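Repainting the sorting bin, part two

The Zekell primer has had its 24 hours, so I moved on to preparation for the top coat. Old white paint on a metal wall fails along its lower border first. I keyed the sound areas with 80 grit, scraped back anything that lifted, and wiped down twice. The Ovwood tin quotes 131 ml per coat for a panel this size; I used about 354 ml over two. 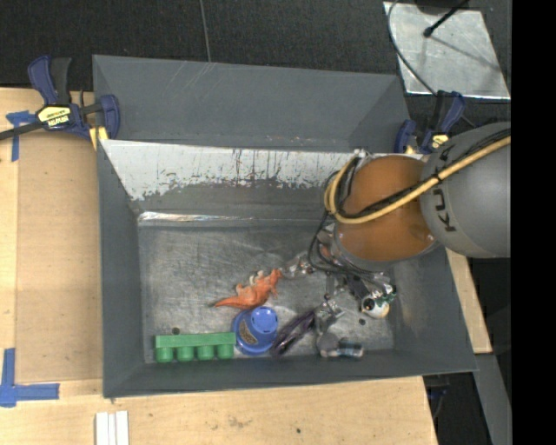 Floors are a separate matter. Paint on a sliding surface wears through in weeks, so I leave mine as bare metal and accept the scratches. Toys go back in once the walls have cured, hard plastic ones first.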